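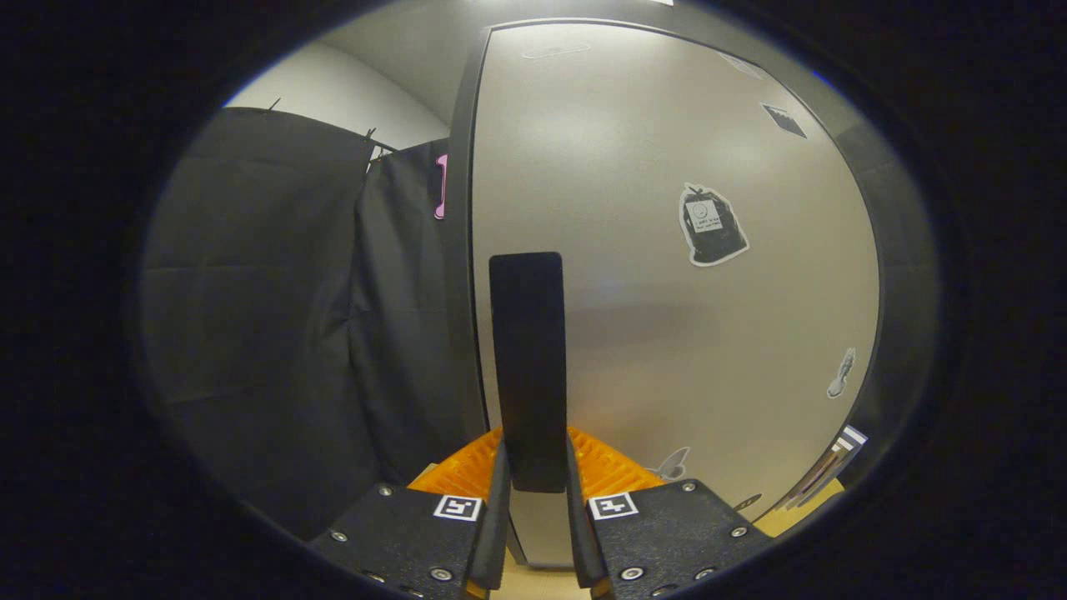
*Hand-held gripper, slab clamped between the fingers, both marker plates fitted.*

**Gripper build, Mabula workshop: pre-use inspection**
Inspected by: Jianhua Fu
Second check: Sharon Lukumay
Date: 19 Jun 2024
Build: Pelora hand gripper, rev 4

### A. Mounting plates

- [x] Plates flat, no visible warp or cracking
- [x] Screw heads seated at or below the plate surface
- [x] Screws tight, checked with hand driver only
- [ ] Thread locker applied, both sides

Comment (JF): Left plate done. Right plate still dry. Do not use the power driver on these, the countersinks on the January plates were ruined that way.

### B. Fingers

- [x] Fingers parallel when closed with nothing between them
- [x] Full travel without binding, 20 cycles
- [x] No play at the base when pushed sideways by hand
- [ ] Finger angle under load within drawing

Comment (JF): With the slab in the grip the right finger leans slightly outward. Left looks fine. Suspect the pivot bushing. Poul has spares in the Fernine box.

Comment (SL): Measure before swapping anything. The drawing gives the limit unloaded and we have never agreed on a loaded one.

### C. Markers

- [x] One marker per plate, different patterns
- [x] White border complete on both
- [x] Corners flat, no lifting
- [x] Both detected by the tracking script at full open and full closed

Comment (JF): Detection held in 100 of 100 captures at full open. Closed not logged, watched on screen only. Repeat with logging on.

### D. Grip test

- [x] Flat slab held upright for 30 seconds, no slip
- [x] Same, gripper tilted to both sides
- [ ] Same, soft object
- [ ] Release clean, no sticking to finger faces

Comment (SL): Release was skipped, not failed. Leave it open until somebody does it.

### E. Camera and wiring

- [x] Lens clean
- [x] Camera clamp tight
- [x] USB cable strain relief fitted
- [ ] Cable clear of trigger through full travel

Comment (JF): Cable touches the trigger guard at full squeeze. Needs one more tie. Josphat to confirm the length before it gets trimmed.

### F. Result

Bench use only. Not released for recording sessions until the open boxes in A, B and E are closed. D can be finished during the next bench run.

| Item | Owner | Status |
|---|---|---|
| Thread locker, right plate | Fu | open |
| Right finger angle, measure | Lukumay | open |
| Bushing spares | Egilsson | on hand |
| Cable tie at trigger | Rweyemamu | open |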